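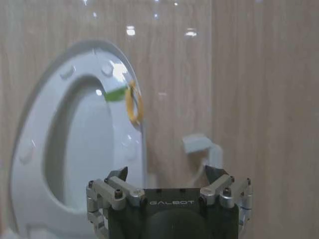
Petrauskas Kitchen Equipment Service Team

Section 4. Setting up the Retureo deck pizza oven

Read Section 3 (Gas and electrical connections) before you start. The oven must be level and connected by a licensed installer.

4.1 Before first use

1. Peel the protective film from the door, the side panels and the control panel.
2. Take the four baking stones out of their cartons. Check each one for cracks on both sides.
3. Wipe the stones with a dry cloth. Do not wash them.
4. Slide the stones into the deck, smooth side up, starting at the back left corner. Leave the small gap at the rear wall open.
5. Close the door and check that it meets the seal along the full width.

CAUTION: A stone that has been soaked or washed can split when heated. If a stone gets wet in storage, leave it in a dry room for at least two days before you install it.

4.2 Burning in the stones

1. Turn the main switch to ON. The display shows the software version, then the deck temperature.
2. Set the deck to 122°F and hold it there for one hour with the vent fully open.
3. Raise the setting to 300°F and hold for two hours.
4. Raise the setting to 500°F and hold for one hour.
5. Switch off and let the oven cool with the door closed.

Light smoke and a smell of hot metal are normal during steps 3 and 4. Run the hood on high. Do not bake food for customers until the burn-in is complete.
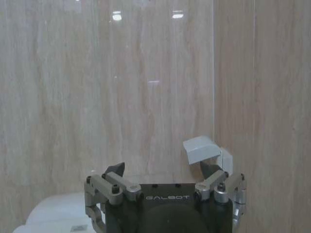 If the power goes out during burn-in, start again from step 2. The timer does not save its place.

4.3 Saving a bake program

1. Press MENU and choose an empty program slot.
2. Enter the deck temperature, the top heat and the bake time.
3. Press and hold SAVE until the display beeps twice.

Programs for thin crust, pan and stuffed crust are already loaded in slots 1 to 3. They were set up with a 12-inch pie and low-moisture mozzarella. Wet toppings such as fresh tomato or pineapple need a little more top heat.

NOTE: Ovens sold through Odport before June have 51 program slots. Later models have more. The slot menu works the same way on both.

4.4 Error codes

E-691: Door open too long. Close the door and press CLEAR.
E-702: Deck probe not found. Switch off at the wall and call for service.

For parts and service, contact Josphat Temba at the Prarkby depot, extension 2611. Have the serial number ready. It is on the plate behind the lower front panel.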